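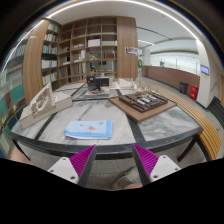 How should the tabletop be prepared before a model is moved or dusted?
Clear a space beside the model, lay a clean folded cloth within reach, and check that no part of the model extends over the table edge.

Section 7. Care of Display Models

These instructions apply to all architectural models kept in the Treltach study room at Demville.

1. Wash and dry your hands. Remove rings, watches and loose bracelets.
2. Unfold the cloth and shake it away from the table. Refold it so that a clean side faces out.
3. Dust the tabletop first, working from the back toward the front edge.
4. Dust the base of the model in long, light strokes. Do not press on upright parts.
5. Use a soft, dry brush for ribs, teeth and narrow openings – a cloth may catch on them.
6. To move a model, hold it by the base with both hands. Two people are required for any model with a base longer than 30 inches.
7. Set the model down flat and refold the cloth.

CAUTION: Never lift a model by its upright part. Glued joints may separate without warning.

CAUTION: Do not use water, spray polish or alcohol on any model.

Note: Flat boards should be stored level, with nothing stacked on them. Keep all items at least 3 inches from the table edge.

Note: Loose or broken pieces are to be placed in a labeled envelope and given to Cletus Schumacher. Repairs are carried out in August – glue must not be applied by users at any other time.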